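Site visit: the Zurnell hand-held gripper kit and the Udmont recording service

I spent most of a day in June at the Udmont site to look at the Zurnell kit, which our company is thinking of leasing for a bathroom-cleaning project. We already own two robot arms and have the people to run them. What we lack is demonstrations, and teleoperating the arms to get them is slow. Udmont offers two things: it leases out the Zurnell kit by the month, or it records the tasks with its own operators and delivers the files. I went to see both before we sign for either.

Getting there

The site is twenty minutes by bus from the station and then a short walk past a tile warehouse. There is a sign for Udmont on the gate but none on the building itself, so ring before you arrive. I was asked to be there at 9 a.m. and the first hour went on paperwork: a visitor form, a page about what may be photographed, and a release for anyone who might end up in a recording. Bring ID. Coffee is from a machine in the hallway and takes coins only.

What is on offer

The kit comes as a pair of hand-held grippers, a head-worn unit, a backpack with the recorder and power, and a case of spare parts. The operator works the grippers by hand and the fingers close on the object the way a robot's would. Fingers are sold separately in soft and stiff versions. We would want the soft ones for handling bottles and cloths, and probably one stiff set for drawer pulls.

The lease price I was quoted is 1,194 dollars a month for one full kit, with a three-month minimum. Spare fingers and straps are extra. Shipping is included one way only, and I have asked for that to be changed. Udmont will also sell a kit outright, but the sales price was not ready when I was there.

The recording service is charged by the accepted demonstration. A rejected take costs the customer nothing, and the customer decides in writing beforehand what counts as a reject. The smallest order is 396 demonstrations, which they call a block. I asked why the number was so odd and was told it is what one crew can get through and check in a normal working week on a medium task.

The recording floor

Our task is a bathroom one, so I asked to see the room they use for household work. It has a vanity cabinet, a freestanding bathtub and a toilet set out along the walls, with open floor in front for the crew. The fixtures are placed, so they can be moved between sessions. I was told that a change of layout is done once per block by default and more often for a fee. For training purposes I would pay for more changes, and I have put that in my notes to the team.

There was a crew in the room when I came in, with the head units and backpack rigs on. Lighting is by fluorescent tubes and the windows have roller blinds, so the light can be kept fairly even. That is good for clean files, but our customers' bathrooms are not lit evenly, and I would ask for at least part of a block with the blinds up.
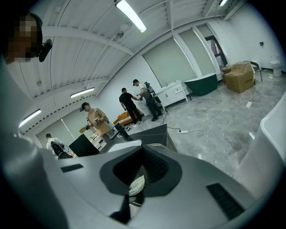 Wearing the kit

I had the kit on for half an hour. Getting into the backpack takes a second person the first time, mainly for the straps. The gripper body is bulkier than it looks in the brochure and blocks part of your view if you hold it high. After ten minutes I had learned to keep it lower. My wrists were tired by the end, and I would not plan on more than 40 minutes of recording without a break.

I tried three tasks: picking up a bottle, opening a drawer and laying a cloth over a rim. The bottle was easy. The drawer took me several tries until I stopped pulling at an angle. The cloth I never got right, though the operator who showed me did it every time. Part of that is practice, and Udmont runs a two-day course for customers who lease.

The head unit is heavy at the front. I wear glasses and had to readjust it twice. If you have operators with glasses, ask for the wider pad.

Files and checking

After lunch I was shown the review desk. Every take is played back by a checker who did not record it. The software is called Sosidier and comes with the lease – one seat per kit, more seats by the year. It plays the gripper views and the head view side by side, with finger opening drawn as a line underneath. Takes can be trimmed and tagged there, and exported in the two formats we already use.

I was given access to a sample set of 2,638 takes to try at home. I have not been through it properly yet. The first folder loaded without trouble on our own machine. One thing to raise with them is that the task names are free text, and I found the same drawer task spelled three ways.

Other points

Bianchini, the firm that makes our arm mounts, has an adapter plate for the Zurnell fingers. Udmont had one on a shelf and let me handle it. It would let us run the same fingers on the arms as in the recordings. Delivery is quoted at six weeks.

Support is by e-mail and phone during working hours. A broken gripper is swapped within five working days, which is too long if we only have one kit.

What I have suggested

Lease one kit for three months, send two of our people to the course, and order a single block of the drawer task from the Udmont crew to compare with our own takes. The budget for extras should be capped at 3,000 dollars, to cover soft fingers, one stiff set and the additional layout changes. The adapter plate should be ordered now because of the wait. I still need the purchase price and an answer on return shipping, and will add both to this page when they come in.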